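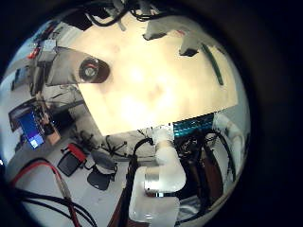
Arm Cells at Osten: Staff FAQ
Updated Oct 8, 2023

Which jobs are affected?
Cable preparation and kit packing. Final assembly, repair and shipping stay as they are. The arm cell is run under the Harix work plan, and the plan lists each task by bench.

Will anyone lose their position?
No position is being cut in this phase. Two packing posts become cell operator posts at the same grade. Staff who don't want the operator role can move to repair or incoming inspection. Requests go to your shift lead in writing.

What does a cell operator do?
Loads parts, starts the run, clears faults and signs the log. A fault that can't be cleared in five minutes goes to maintenance. Operators don't open the arm or change its wiring.

Does the wrist camera record staff?
The camera is there to guide the gripper. It can pick up people working nearby. Clips are stored only when a run faults, under the run number, and are not used for reviews, timekeeping or discipline.

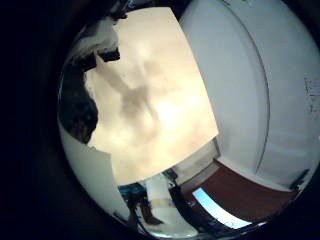

Jhosep Grajales asked that the rule on clips be put in the shift agreement as well as on this page, so that a change to it needs a signature from both sides. The request was accepted and the wording is in section 4.

How are targets set?
By cell, per shift. The current figure is 800 kits. The old bench target was 300 per person and no longer applies to operators. Downtime logged as a fault is taken out before the target is worked out.

Can I stop the arm?
Yes. Anyone on the floor may stop it at any time, trained or not. Log the stop afterward. A stop made in good faith is never counted against the person or the shift. 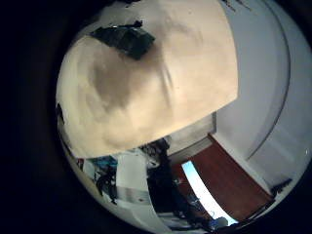

Restarting is different. Only a signed-off operator may restart, and only after walking the cell and checking that all hands and tools are clear. If the stop was made by someone else, speak to that person first.

What training is given?
Two days on the Fania course, paid at the normal rate, then one week paired with an operator. The sign-off form is 2174. Refresher training is every September.

Who do I contact about a cable or gripper fault?
Maintenance, extension 3395. Give the run number and the last step shown on the panel.

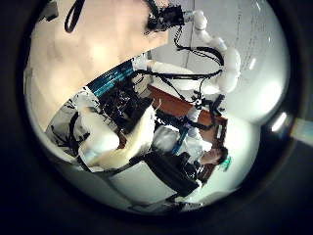

Arm, cabling and gripper at the work area.

Comments (3)

mreyes_b
Does the five minutes start at the alarm or when the operator gets to the cell? On nights one operator covers both.

Tilda K.
Moved from packing in the first round. Less lifting, a lot more standing and watching. I'd like a stool added to the plan.

Jansen line 2
Section 4 on the intranet is still the old version. Please replace it.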